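Sutero Tank Monitor: Owner's Guide
Section 7. Linking your monitor and setting delivery alerts

Reading time: 2 minutes

By now your monitor should be sitting snugly on the gauge of your propane tank, and the hard part (the part with the cold fingers and the dropped screw) is behind you. What's left can be done at the kitchen table. Have your phone, your latest supplier bill and the card that came with the hub, the one with the long setup code printed on it.

Before you start

Your hub talks to the tank over open ground up to 700 feet. Stone walls, metal siding and big evergreens all shorten that, so if your tank sits behind a barn, please put the hub in a window on that side of the house, at least for the first day. You can try it in a nicer spot later on.

CAUTION: If you smell gas at any time, stop what you're doing. Don't touch switches or use your phone near the tank. Get everyone well away, then call your supplier's emergency line or 911. The monitor measures level only. It is not a leak detector and will not warn you of one.

Linking the hub

1. Plug in the hub and wait for the light to go from red to a slow blue blink. It can take a little while the first time, so don't unplug it if it seems to be thinking.

2. Open the Sutero app and tap Add a Tank. Type in the setup code, dashes and all.

3. Choose your tank size from the list. The size is on the metal data plate, usually under the dome. If the plate is too worn to read, your supplier will have it on file.

4. Press and hold the button on the monitor until it chirps twice. Walk back to the house at your leisure; the first reading will be waiting for you or will turn up shortly after.

5. Compare that reading with the dial on the tank. They should agree within 2 percent. If they don't, go back to Section 6 and seat the monitor again.

Note: A full propane tank is filled to 80 percent, to leave the gas room to expand in warm weather. Please don't telephone your supplier to complain about the missing fifth! (We did, years ago, and they were very kind.) 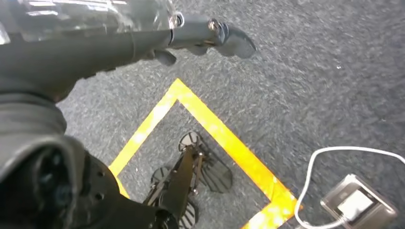 Arm and gripper, dark gray.

Setting your alerts

1. Tap Alerts, then Low Level. We ship it set at 30 percent, and most households are comfortable there. If you live up a steep road that ices over, go higher.

2. Tap Days Ahead and pick how much notice you'd like. We suggest 7 days in the mild months and a good bit more from December on, when the trucks are busy and everybody wants filling at once.

3. Add a second person under Share. A neighbor is a fine choice if you travel in winter.

4. Tap Send Test. If it doesn't arrive, look in your spam folder first.

Note: Alerts go to you, not to your supplier. You'll still need to order, unless you're on a keep-full plan.

Once your test message comes through, carry on to Section 8, Reading Your Usage Chart.

Revised March 7, 2025 | Questions? Ask for Hường Thái or Ottmar Albers at the Sutero help desk | © Sutero | Back to top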